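Sondport Help Desk
Ticket: Product import stops part way through
Status: Solved
Product: Flikbridge stock importer
Priority: Normal

Opened by customer, Thursday, 09:12

We sell household storage through a Sondport shop and load our products from a spreadsheet. The file has 1,642 rows. Since the March update the import stops at row 1,000 every time. The progress bar goes to the end and the page says "Import finished", but the remaining products are missing from the shop.

What I have tried so far:
Logged out and back in.
Saved the file again as CSV.
Used a different browser.
Deleted row 1,001 in case something in it was wrong. The import still stopped at 1,000.

The picture column works for the rows that do go in.

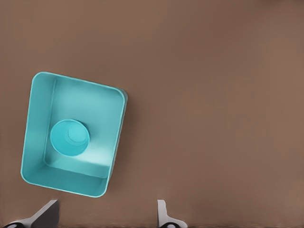

The supplier file comes from Tovar and has the same columns it had last year. Prices and stock levels are correct on the rows that load.

Support reply, 10:40

Thank you for the details. Please could you tell us which version of Flikbridge you are on (Settings, then About) and whether "Import in batches" is ticked. Please also send the log from the last attempt.

Customer, 11:05

Version 6. The batches box is not ticked. I don't remember it being there before the update. Log below.

10:58 File accepted
10:58 Rows found: 1,642
10:59 Row limit reached, closing file
10:59 Import finished

Support reply, 13:22

The log shows the cause. Version 6 has a limit of 1,000 rows for a single import, and anything over that has to go in as batches. The setting should have been turned on for existing shops during the update, but on yours it was left off. The "Import finished" message is misleading and we have reported it to the developers.

Please do the following:
Go to Settings, Import.
Tick "Import in batches" and set the batch size to 50.
Set "Existing products" to "Update" - otherwise you will get duplicates of the rows already loaded.
Put row 1,001 back in the file and run the whole file again.

Customer, 14:47

Done. All rows are in and there are no duplicates. It was slower than before but it got to the end.

One small thing left over. The colour names from the Ferkon range came through in capitals, so I am correcting those by hand.

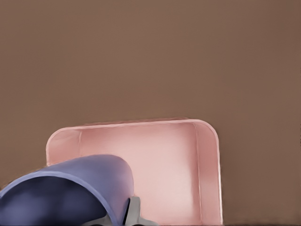 Box or tray, open top, pale pink

Support reply, 15:10

Glad the import is complete. For the colour names, there is a "Keep original case" option on the column mapping page. It is off by default in version 6. Turn it on before your next import or your corrections will be overwritten.

Customer, 15:31

Found it, thanks. You can close this.

Ticket closed, 15:33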